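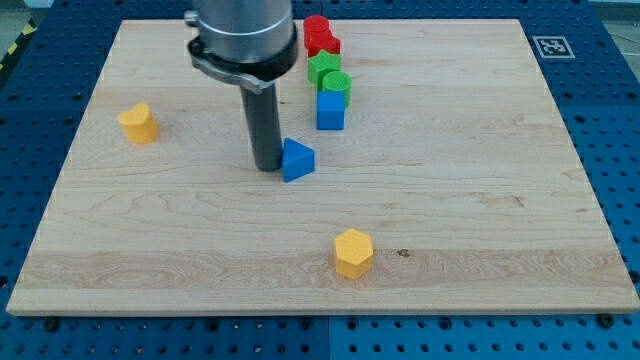
Quem somos

A Zodoner é uma escola de marcenaria e restauro de móveis com cursos para adultos, em horário pós-laboral e em regime intensivo. Começámos com uma turma de iniciação e duas bancadas emprestadas. Hoje temos 30 postos de trabalho, uma sala de máquinas e uma sala separada para acabamentos.

A direção pedagógica está a cargo de Nafula Mfinanga, que trabalhou em restauro de mobiliário antes de se dedicar ao ensino. Jessie Skinner coordena as oficinas e dá as aulas de encaixes e de afiação.

O que ensinamos

O curso base tem 60 horas e passa pela leitura de desenho técnico, escolha da madeira, corte, encaixes manuais, colagem e acabamento. Cada aluno faz um banco e uma caixa com tampa, que leva para casa no fim. O curso avançado tem 200 horas e é preciso ter feito o curso base ou apresentar uma peça própria na entrevista.

Há ainda módulos curtos de folheado, torneamento e goma-laca. As datas costumam sair em março.

Desde a abertura passaram pela escola 1.614 alunos. Uns trabalham hoje na área, outros têm uma oficina na garagem, e muitos voltam para os módulos curtos.

Materiais e inscrições

A madeira do curso base está incluída no preço. Nos restantes cursos é paga à parte, conforme a peça. As ferramentas manuais são da escola, mas quem tiver as suas pode trazê-las.

A secretaria funciona no edifício Dallgate, no piso da entrada, até às 19h. Pode visitar as oficinas com marcação prévia.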